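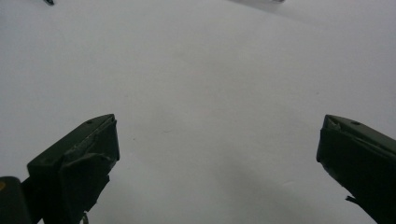 Open gripper over a pale surface. The covering on the right finger is frayed at the tip, with a small flap standing out from the inner face.

Print this page | E-mail this page

Checking and re-wrapping finger pads on hand-held grippers

This page covers the pad check for hand-held grippers at the Cundbridge and Hatness benches. Do the check before the first recording of a shift and again after any drop. It takes two minutes if nothing needs changing.

Before you start

Clear a patch of bench wider than the fully open fingers. Use a light, plain surface. Dark wrapping is hard to judge against a dark mat, and loose threads disappear completely. Turn on the overhead light and put the gripper down with the trigger released.

You will need:

- pad tape from the Lillik drawer
- blunt-nose scissors
- alcohol wipes
- the pad gauge
- the log sheet for that gripper

Step 1. Look at the fingers open

Open the gripper all the way and look down on both tips. Then turn it and look at each inner face straight on. Check for frayed edges, creases that run across the face, flaps, and anything hanging off the finger.

Creases that run along the finger are allowed if they lie flat under the gauge. Creases across it are not, as they change where a small part settles when the fingers close.

Step 2. Trim or replace

A thread shorter than the gauge slot can be trimmed. Cut it, don't pull it. Pulling tends to lift the layer it comes from.

A flap on the inner face always means a new wrap. Do not glue it down and do not press it back with a fresh strip over the top. Patched pads were allowed under the old Vergara sheet, and some copies of that sheet are still in the binders. If you find one, take it out.

Step 3. Re-wrap

Take off all the old material, down to the finger. Wipe the face and let it dry. Start the tape on the outer side, bring it around the tip, and finish on the outer side again so that no seam sits where the fingers meet. Use 2 layers. Keep the tape clear of the small hole on the top face of each finger.

Always do both fingers, even if only one is damaged. A new pad facing a worn one gives an uneven grip, and the recordings from before and after will not match.

Step 4. Close and compare

Close the fingers slowly with nothing between them. The tips should meet along their full width. If one side touches first, open up and check for a fold before you adjust anything else. Then pick up the test block, hold it level and set it down again. If it turns in the grip, redo the wrap.

Step 5. Log it

Write the gripper number, the cycle count and what you did: "checked," "trimmed" or "re-wrapped." Start a new line for each entry - don't change an old one. Whoever sorts the recordings later uses the log to split them by pad.

How often to re-wrap

Replace the pads every 400 cycles whatever they look like. The longest any pad has stayed on at Hatness is 2,237 cycles, and the recordings from the end of that stretch had to be set aside.

If a gripper fails Step 4 twice in a row, tag it and put it on the repair shelf.

Contact the bench desk | Copyright Cundbridge | Back to top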